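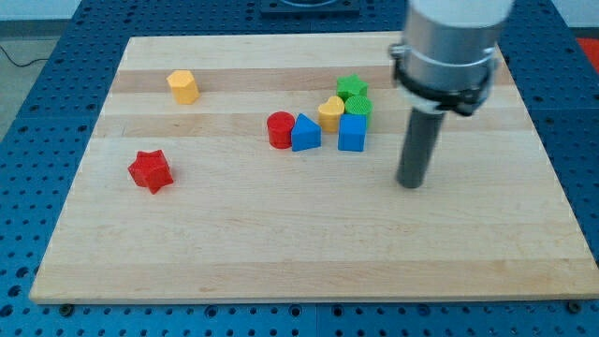
Plastic shape blocks on a maple board, with the tool tip just above the wood.

Teaching a Bench Arm by Hand: Tips From a Doubter

The box for our Pleritz arm promised that anyone could teach it a job "in minutes." I have had it in the workshop since November and would not repeat that claim to a friend. Hand guiding does work for small, dull jobs like pushing parts into a pile. It takes more patience than the brochure lets on.

Start with toy blocks. A shape-sorter set costs very little, and a knocked-over star doesn't matter. Save your good parts for later.

Put a flat wooden board under the work. Mark its corners on the table with tape. If the board creeps, everything you taught creeps with it, and the arm will carry on as if all is well.

Move slower than feels natural. The arm copies your wobble along with your intent. I hold the wrist with both hands and keep my elbows in.

Stop above the board before you touch anything. Leave a gap you can see from the side. Scratches in maple do not sand out quickly.

Try the remote before you buy the fancy one. I borrowed a Bollonier handset and found it fine for lifting and lowering, poor for a gentle sideways push. For pushing I went back to my hands. Others at the Hilthorpe tool library swear by the handset, and they may have steadier thumbs.

Show the same job from different starting spots. The Pleritz booklet suggests 3 runs. With 3 runs mine could manage one layout and made a mess of the next. At 20 it was useful. I have read forum posts calling for 100, and I have better things to do on a Tuesday.

Throw out bad runs right away. If you bumped a block and corrected it, you taught the bump too.

Keep cables off the table and out of the arm's reach. Check the collar screw before each session, and keep the stop button where your free hand can get to it.

Is it faster than sorting the parts yourself? For one tray, no. If you have the same tray every week, maybe. I'm still keeping my old sorting bins.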